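# Poly mailers on a small packing bench, where do you put the scale?
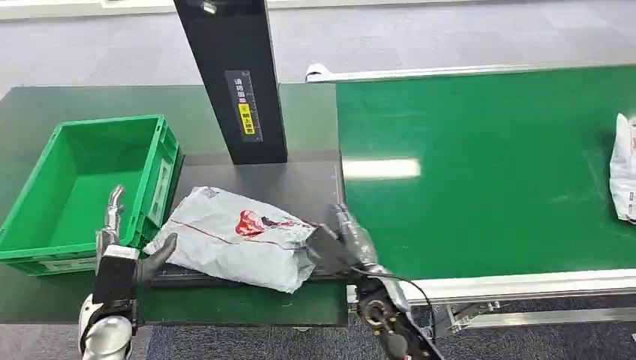

**dshimada:** Do you weigh soft mailers before or after the label goes on?

**reiko_i:** After. The label and any tape are part of the weight, and if you're close to a rate break you want the final number.

**dshimada:** Thanks. We ship 80 parcels on a normal day, nearly all of them plastic mailers. The trouble is that they sag over the side of the scale and touch the table, so the reading comes out low. I get a different number each time I set the same bag down.

**G. Wouters:** Lay it diagonally if the plate is close to square. You get more length that way. And leave nothing next to the plate that a corner can rest on. A crate is the usual problem.

**reiko_i:** I'd keep the crate close. Mine is right by the scale and I don't want to turn around for every bag. Just leave a hand's width.

**G. Wouters:** A hand's width is fine until somebody bumps it. At Plondley we had the crate next to the scale for months and kept getting underpaid postage. Moved it to a low shelf and the problem went away.

**reiko_i:** Sounds like you needed a strip of tape on the table to mark the crate position. Bending down to a shelf 130 times a shift is worse.

**aoi.amano:** Are you letting go of the bag before you read it? New people here flatten the wrinkles with both hands and read the display while they're still holding on. That throws it off more than the crate does.

**dshimada:** Probably guilty of that. The bags slide if I don't hold them.

**aoi.amano:** Flatten it, let go, wait for the number to settle, then read. If it slides, put a thin rubber mat on the plate and zero the scale with the mat on it.

**T_Hamada:** Which scale is it? The Cliltum bench one shuts off after 2 minutes and loses the tare when it does. With a mat on it you'd be adding the mat to every parcel and not notice.

**dshimada:** It's the Cliltum, yes. Didn't know about the tare.

**T_Hamada:** There's a setting to turn the auto-off off. Hold the zero key while it starts up. Then check it with something of known weight every morning. I use a sealed bag of 600 grams of washers.

**G. Wouters:** Still say move the crate.

**reiko_i:** Still say tape.

**dshimada:** Going to try the mat and the tape first, because the shelf under my bench is full of label rolls. If the readings still jump around I'll clear the shelf and move the crate down there.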